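Posted November 27, 2024
By the Zesis build page

The Zesis enclosure: notes and a photo from the workshop

Zesis is a small robot arm with a two-finger gripper and a camera at the wrist. It lives in a walled enclosure on a bench in the Tridell shared workshop, where I rent a corner. I started on it in July and have been working on it two evenings a week. The plan is modest: pick up small household things from the floor of the box, put them down somewhere else, and do it often enough that I can see what goes wrong.

The frame is aluminium extrusion. I bought it as an offcuts bundle from Prokopenko, the metal supplier two units along, and cut it down on the workshop chop saw. It came to 13 lengths once I had finished, and five of those had to be cut again after I measured from the wrong end. The corner joints took longer than the cutting. Getting a post upright is easy enough, but getting it upright and tight against two panels at once took me most of an evening.

The panels are covered in patterned sheet. I began with plain white and found that the camera had very little to tell one wall from another, so I changed it. The hearts were left over from a bedroom I papered years ago and the marble pattern for the floor was the end of a roll from the workshop's scrap shelf. It wipes down well, though it does pick up marks.

The fingers are on their third version. The first pair were too blunt and pushed things along in front of them. The second pair were thin and bent under load. The current ones narrow to a point, which helps with coins and washers. I tried pads of Poron foam on the inside of the second pair and liked the grip, but they came unstuck after a few days and I have not yet found a glue I trust. If you have done this, please leave a comment.

The software is nothing special. It logs each attempt and saves a picture from the wrist camera before the arm moves. I have set it to stop at 2,000 attempts so I can check the screws and belts before carrying on.

Still to do: tidy the cable run behind the shoulder joint, fit a proper emergency stop where I can reach it sitting down, and clean the grooves in the trim, where dirt collects - a toothbrush works, slowly.

Comments

benchtop_al: For the foam, try roughing up the plastic with fine sandpaper first and wiping it with alcohol. Mine have stayed on since July.

Mossgate: What did you use to stick the sheet to the panels? I had bubbles everywhere.

Author reply: Spray adhesive, thin coat, and a rubber roller from the middle outwards. I still got a few.

kettle22: Could you post the drawing for the pointed fingers? I have the blunt sort and the same trouble with washers.

Author reply: Yes, once I have settled on the length.

Contact the author | Copyright 2024 Zesis build page | Back to top 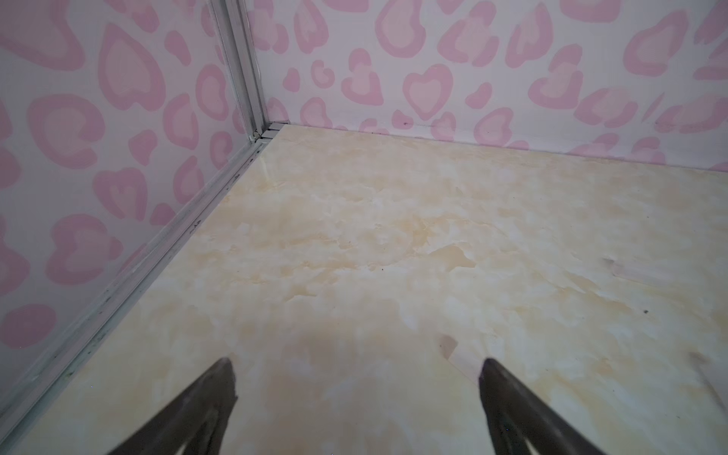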